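Home | Jobs | Studio Hire | What's On | Contact

Filed under: Casual work, Prusdale and nearby

Room reset person wanted, mornings, Ralusby Studio

Hi all! I'm looking for someone to take over the morning reset at Ralusby, our little hire space on the Rirnstead side of town. If you're the kind of person who can't walk past a can on the floor without picking it up, please keep reading, because I think we'd get along.

The job is easy to explain. People rent the big room by the hour for stretch classes, film nights, kids' parties, language groups, you name it. Every morning it has to go back to how the next group expects to find it. I've done it myself since we opened and I love it (I put the radio on and talk to myself), but the bookings side has gotten so busy that I can't do both anymore.

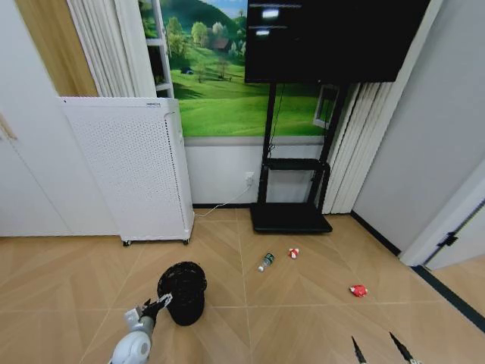

Most of the work is floor. Pick up first, then sweep, then a damp mop with hardly any water in it. Please go along the zigzags and don't fight them, you'll be done in half the time! After that it's the curtains (pull the pleats straight), the baseboards, a dry cloth over the TV and the shelf on its stand, and a quick check that nobody's left a jacket in the wardrobe. The TV stand gets pushed all over the place by our renters and it belongs in front of the big green landscape at the back. People book us for that landscape, so I'm a little fussy about it.

Trash and recycling go out every day. Bottles and cans get sorted, everything else goes in a bag, and the bags go down to the blue door by the parking lot. Some mornings there's next to nothing, and the morning after a birthday you'll want your gloves.

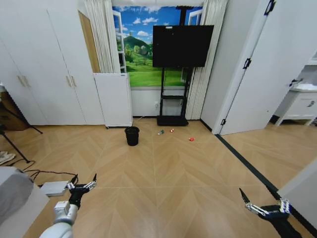

Pin-yu Yeh
Bookings and Studio Manager, Ralusby

A black trash bin lives in this room and you'd think that would settle it, but a bottle or a red can on the floor is a pretty normal sight. It really doesn't take long to deal with. I just want somebody who looks down as well as around - corners, under the curtains, behind the base of the TV stand.

Now the practical stuff. It's 8 hours a week, split however suits you as long as the room is ready before the first class. Pay is $900 a month, and I'll reimburse your bus fare. You don't need experience. You do need to be OK with bending and carrying bags down one flight of stairs. Supplies are all here, and if you have a favorite mop I'm happy to buy it (I have opinions about mops too, so expect a conversation).

I'll do the first few mornings with you. There's a checklist, but I wrote it back in May and it still has the old rug on it, so we can fix that up together.

To apply, send me a few lines through the contact page. No résumé needed. Tell me which mornings you can do and what the tidiest place in your home is - and the messiest, if you're brave! I'd like to hear from everyone by 21/07/2020.

3 comments

Ho: Is the pay the same in months when you close for holidays?

Pin-yu Yeh: Yes, same every month.

mopsandmore59: We had my daughter's party there and the floor was spotless when we walked in. Sorry about the glitter. Good luck finding someone!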